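Search this guide
Print this page | E-mail this page

Section 9: Setting Up Your Duduvis Wall-Mount Medicine Cabinet

Now that the cabinet body is out of its carton and you've had a chance to check it over, we can get to the part most people look forward to, the hanging and the filling. Please read this whole section once before you pick up a drill. It isn't long, and it will save you a trip back down the stepladder.

Choosing the spot

1. Pick a wall away from the shower and the stove. Steam and heat are hard on medicines, and a hallway or bedroom often does better than the bathroom.
2. Hold the paper template against the wall and set it at a height where the grown-ups can reach the top shelf comfortably and small children can't.
3. Mark the two upper holes with a pencil, check them with a level, and then mark the lower ones.

CAUTION: Look for pipes and wires before drilling. If you aren't sure what is behind the wall, please ask an electrician or a plumber — it's worth the call.

Hanging the cabinet

4. Drill your holes and press in the Arkano wall plugs from the small bag.
5. Drive in the two upper screws, leaving the heads a little proud of the wall.
6. Lift the cabinet onto the screws with a helper, let it settle, and tighten everything from the inside.
7. Open and close the door 10 times. If it rubs anywhere, turn the hinge screw a quarter turn and try again.

Filling the shelves

Start with the things you reach for in a hurry. Bandages, gauze and tape belong on the middle shelf, right at eye level, and we suggest leaving them in their own boxes so that the sizes and directions stay with them.
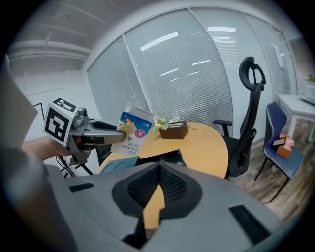 Reading time: 2 minutes

8. Stand small boxes upright with the printed face toward you.
9. Put bottles on the bottom shelf, where the raised lip will keep them from sliding out.
10. Save the lockable upper compartment for prescriptions, and keep its key somewhere other than the cabinet itself!

NOTE: The Firnach door shelf is made for light things like tweezers and thermometers. Please don't load it with glass bottles, however tempting that looks.

Once everything has a home, go through it all again every September, checking the dates and taking anything expired to your pharmacy's drop-off if it has one. A slip of paper taped inside the door is a fine place to jot down what needs replacing.

Contact us | © Duduvis Home | Back to top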